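Stundik G2 Hand-Held Gripper with Wrist View Camera

Product page / Grippers / Hand-held / Two finger

Item no. 267-B
In stock, ships from our Rosales warehouse

The Stundik G2 is a two-finger gripper which you hold in your hand and operate with a trigger. The camera sits behind the fingers and looks forward, so it records what the fingers meet and a good part of the table. You can use it to try a finger shape on your own parts before you mount anything on an arm. The finger mount is the same as on our arm version G2-R, and the fingers can be moved from one to the other with two screws.

Many customers ask us which fingers they should order. We can not answer this without knowing the parts, but we can tell what we have found in our own trials. Zyanya Camacho in our application room has compared the three finger types on hard blocks, thin plastic trays and flexible sheets. The flexible sheets were the most difficult group, and they also showed the largest difference between the fingers.

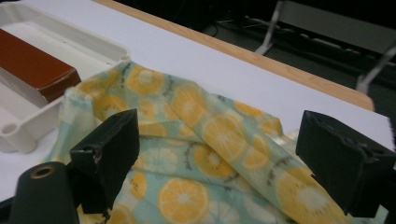

Block fingers on either side of a folded sheet with citrus and kiwi print, white tray behind.

For sheets we recommend to start with the block fingers (type B). The angled face lets you come at a fold from the side, and you do not need to press the tips against the table. A sheet which holds its creases is easier, because there is a ridge to close on. A sheet that lies fully flat is hard for type B, and here the thin fingers (type T) did better in our trials. The soft pads (type S) gave the gentlest hold, but they are thick, and in a narrow tray they touch the walls before they touch the part.

Finger types

Type B, block. Matte black. For folded cloth, wraps, small boxes and blocks. Included with the gripper.
Type T, thin. For flat sheets, cards and edges. Sold as a pair.
Type S, soft pad. For fruit, foam and painted parts. Sold as a pair, pads can be replaced.

Technical data

Opening between fingers: 135 mm
Finger length, type B: 64 mm
Trigger: mechanical, no battery needed
Camera connection: USB, cable 3 m
Software: Neltari Viewer, free download

Notes for use

Fasten the finger screws again after the first day of work. The edges of type B will get scuffs with time and this has no influence on the grip. If the contact face itself is worn, please order a new pair. We change ours after 3,000 closings when we work with rough material.

Good light from the ceiling is enough for the camera. A white table gives a clear picture of colored parts, but please set the exposure by hand in Neltari Viewer, otherwise dark fingers and a bright table will make the picture go up and down in brightness.

The gripper is not made for wet rooms or for food production.

Customer comment

"We compared G2 with the Skilska hand gripper for six weeks. The Skilska is lighter, and my colleagues liked it for long sessions. We stayed with G2 because of the fingers, as we could take the same pair to the arm and did not have to begin again." Ditte Bergmann

Trial set

The trial set has the gripper, all three finger types, a screwdriver and a case. You can keep it for 30 days and return what you do not need. Please write in the order form what kind of parts you will handle, so we can check if the opening is large enough.

Page updated Feb 18, 2018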